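Csonka's new grasp planner arrived in June with a big claim – that it no longer cares what the table looks like. Katalin Pap's team at Natow ran 70 trials, and we have doubts.

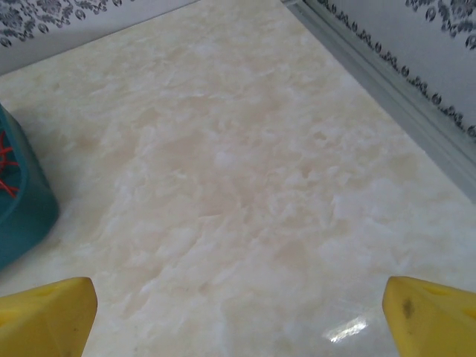
Perception

Shiny marbled tops still bother the depth filter. A small glare spot can come back as an object, and the planner will happily line up on it. Thin red strands in a teal container are a harder test, and the release notes skip string entirely. Natow logged 24 false targets. Csonka blames the default threshold. We'd like to see Monday's patch before believing that.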